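15 July 2020
By Mariama Odoi

Folding of knitwear

Folding is the usual way of storing sweaters, cardigans and other knitted garments. Knitted cloth is made of loops and stretches under its own weight, so a heavy sweater left on a hanger may grow longer and form points at the shoulders. Woven shirts and jackets are less affected and are more often hung.

Method

The garment is buttoned or zipped, then laid face down on a table or bed. Each sleeve is brought across the back, and the sides are turned in to meet or overlap slightly. The body is then doubled from the hem toward the neck, once for thick knits and twice for thin ones. In the Gandia fold, named for a mail-order knitwear firm, the neck is turned down first, which gives a shorter bundle suited to shelves 14 inches deep.

Thickness

Bulk depends on yarn and on the number of layers. Ama Quartey's household manual Clallik advises stacking no more than two heavy sweaters, and treats any garment over 300 grams as heavy.

Fuzzy yarns 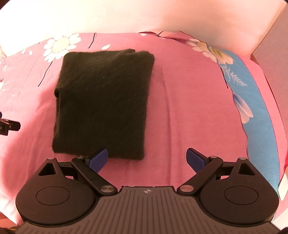

Mohair and other brushed yarns have a raised surface of fine fibers, called the halo. Pressing flattens it, and such garments are folded loosely and kept at the top of a pile. A fuzzy garment folded this way makes a rough rectangle with soft corners, as with the dark olive-green one on the daisy-print sheet, and the side where the cloth doubles back is thicker, like a roll. Stray hairs show up easily on dark colors and are picked off by hand or with a soft brush.

See also: Clothes hanger; Linen closet; Moth prevention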